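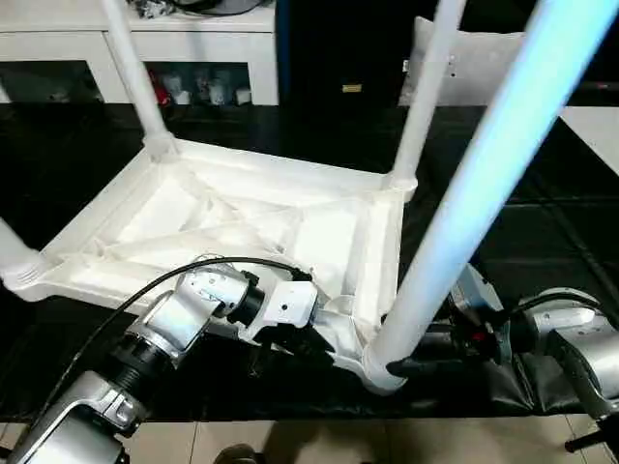
White plastic table, legs in the air.

November 15, 2023

Garden furniture retailer Lellik has stopped printing assembly leaflets, to the sorrow of everyone who never read them. Buyers must now download a guide, which runs to 99 pages, 11 of them about recycling the box.

Rival Onder is keeping its leaflet, a single sheet with 6 drawings and no words.
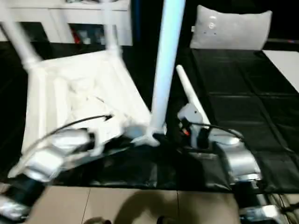 A white chair tipped over on a black mat.

Lellik says paper copies can be ordered by post. Delivery takes longer than summer.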